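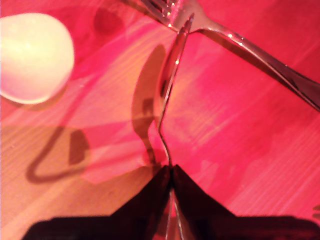

**Unit 4: Grasping Thin and Reflective Objects**
Course handout, revised March 2, 2023

This unit continues the tabletop work begun in February. Students should have completed the Joltden calibration worksheet and should bring their printed results to the laboratory.

## 4.1 Background

Flatware is harder to grasp than its size suggests. A spoon or fork lies close to the table, offers a narrow edge to the fingers, and reflects whatever light falls on it. Under strongly colored light, polished metal takes on the color of its surroundings, and a simple color threshold will often fail to separate the utensil from the table.

Shadows present a second difficulty. The shadow of a bent handle repeats the bend, and a detector trained on outlines may report two objects. In the unit picture, the dark spoon-shaped area to the left of the clamped utensil is a shadow on the wood. The fork handle shows the related problem of reflection: its middle is dark burgundy, and only its edges are bright.

## 4.2 Data

Each team will use the Dikus set, which contains 2,000 labeled grasps. Of these, 1,503 are assigned to training and 451 to testing. The remainder are held back by the instructors for grading and will not be released.

## 4.3 Laboratory Procedure

1. Load the Ferri controller and confirm that the finger gap reads zero when closed.
2. Run the baseline detector under white light, then under red light. Save both logs.
3. Mark every false detection caused by a shadow or a reflection.
4. Change one setting at a time and repeat step 2.

Closing force must remain at the level set in Unit 3. Teams that wish to change it must obtain written approval.

## 4.4 Report

Submit a report of no more than four pages. It must include:

- a table of detections under each light
- two failed cases, with the likely cause of each
- the final settings file

Reports that present only successful grasps will be returned for revision. Teams using the Zuketti simulator in place of laboratory time must state this on the first page.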